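Kukari hand-held gripper

The Kukari is a hand-held parallel gripper used to record grasping demonstrations for later playback on a robot arm. It was developed at Bronbridge as a replacement for the Tillman, a heavier tool with a trigger at the rear of the grip. Both tools share the same wrist-mounted fisheye camera and the same file layout, so recordings made with one can be read by software written for the other. The name is also applied to the matching end effector, which carries the same fingers on a motorized base.

Design

The body is a printed shell housing the camera, a battery and a linear rail. Two fingers slide along the rail and are linked so that they stay centred on the optical axis. The operator closes them by squeezing a lever; a spring returns them to the open position. Maximum opening is 82 mm. The lens looks forward between the fingers, which therefore appear in the lower half of every recording. The image circle does not fill the sensor, and the corners are masked before storage.

Early units used flat grey pads that slipped on curved containers. The present fingers are white and angular, with small holes near the outer corners. They can be changed without removing the camera, although the opening must be recalibrated afterwards.

Controller

Recordings are converted to arm trajectories by Fliltutine, a controller package also written at Bronbridge. Fliltutine estimates the path of the tool from the video and an inertial sensor, then reads finger opening from the position of the pads in the image. Segments in which tracking is lost are discarded whole. Later versions accept manual trimming at the start and end of a recording.

Comparison with the Tillman

The two tools were compared in April using household containers, cups and small boxes. A total of 1,073 recordings were kept, of which around 120 were made outdoors. Operators worked at the same tables with each tool in turn, and the order was reversed halfway through.

The Kukari gave fewer tracking losses indoors. Outdoors the difference was small, and both tools had trouble under moving foliage and against blank sky. Upright bottles were the most reliable class of object for either tool.

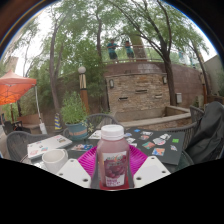

Glass tabletops were treated as a separate condition. Reflections on a dark glass surface can be mistaken for fixed features, which shifts the estimated height of the tool during the approach. Fliltutine reduces the error by giving less weight to points below the plane of the table, but the correction depends on that plane being found early in the recording.

Limitations

The linked fingers cannot apply unequal force, and an object standing off centre is pushed sideways before it is held. Grip force is not measured. Transparent containers with little on the label remain difficult to segment, and wide-rimmed plates can be lifted only by the edge. The spring also loses tension with use; the Bronbridge maintenance notes call for its replacement when the lever no longer returns fully.

See also

Tillman gripper
Fliltutine
Fisheye calibration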